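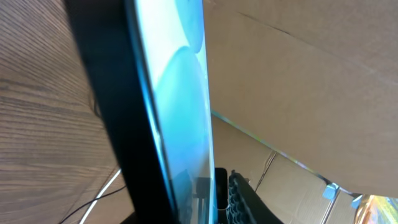
Bok-nam Um | Project report, second submission | 2020-03-10 | 6 min read

Collecting grasp examples in a cluttered desk space

My project was to gather a set of demonstrations that a learning system could use to pick small objects from a desk. The arm is the one our lab calls Sung. I did not train the final model myself. My job was the examples, and this report covers how I collected them, how I labelled them and what I would change.

Setup

Most earlier sets in our lab were recorded on a bare bench. I wanted the arm to work near things people keep on a desk, so I used a wood-grain surface with a flat-panel screen, cables and cardboard close together. In the wrist view the screen is almost edge-on and the cardboard takes up much of the right side. The honeycomb-textured pad of one gripper finger comes up at the bottom, close to the lit display. This is a tight space, and a lot of the set was recorded in spaces like it.

I left the screen on during recording. The lab's older model, Nastetti, had only seen dull backgrounds, and my supervisor expected a bright display to confuse it. The pale blue of the wallpaper also changes the colour near the bezel, which I thought was worth having in the data.

Recording

I moved the arm by hand controller and started each example from a different position. An example ended when the object was released in the tray or when I gave up. Each one was saved with the wrist video, the joint positions and the gripper opening. I used Tuvar to sync the streams. It dropped frames if the disk was nearly full, and I lost one afternoon of work before I noticed.

In total I recorded 2929 examples. After checking them I kept 1555 for training. The rest were removed for these reasons:

- dropped frames or a video that did not line up with the joint data
- the object left the wrist view for most of the approach
- I changed my mind partway and went to a different object
- the arm touched the screen

The last group was the hardest to decide on. Light contact does no harm, but I did not want the system to learn that pushing on a display is fine. I kept those files in a separate folder in case someone wants them as negative examples.

Labelling

Every kept example has a start, a contact and a release time. I labelled them all once, then did around 1153 of them again in a different order to see if I agreed with myself. Start and release times matched well. Contact times did not, mainly where the finger was in front of something dark. Black pads against a black bezel are hard to judge by eye, and I ended up using the gripper opening to settle those cases.

What I would change

I would use a second viewpoint. The wrist camera shows the fingers well but gives little idea of how much room is left behind them. I would also move the cardboard more often. It stayed put for long stretches, and a model could learn its edges as landmarks.

The set will be used for the Pralomville trials in June. I have left notes on the folder layout with the files.

Contact: Bok-nam Um, student projects office | © 2020 the author | Back to top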